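Privwood Round Table, 700 model – Set-up Guide
Section 2: Leveling and first use

Read section 1 first. Legs must be on before you start this part.

1. Stand the table where it's going to live. Don't level it somewhere else and carry it over, the floor will be different.

2. Push down on the rim, then move a quarter turn and push again. Keep going till you're back at the start. Note which leg lifts.

3. Turn the foot on that leg counterclockwise to lengthen it. Half a turn at a time. Hand tight only – no pliers.

4. Push on the rim again. Still rocks? Go back to step 3.

5. Tighten the lock nut on each foot with the flat wrench from the bag. Hold the foot still with your other hand or it'll creep and you start over.

Note: on thick carpet the legs settle. Check again after two days.

CAUTION: never drag the table with the feet extended. Lift it, two people. A bent foot can't be straightened and has to be replaced.

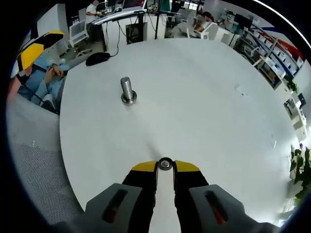 Page last changed: 30 Sep 2025

Cleaning the white top

6. Wipe the new top with a damp cloth before you put anything on it. There's a thin film left from packing.

7. Dry right away, esp. along the rim where water gets under the edge strip.

8. For marks use dish soap and warm water. No bleach, no scouring pads, no melamine sponges – they dull the finish and it doesn't come back.

Note: metal things with a bare base can scratch if they get slid across. Pick them up. Felt dots work fine, any hardware store.

CAUTION: nothing over 150 °F straight on the surface. Use a trivet. Heat rings are not coverd by the warranty.

Spare parts

Feet and lock nuts – order as the Loleck foot kit. Fits all Privwood round tables, old and new.

Edge strip – sold by length, see the Rutstead parts list. Measure the old one before ordering.

Wrench – not sold seperately. Any thin wrench of the right size will do.

If the table still rocks with all feet adjusted, go to section 3, Uneven floors.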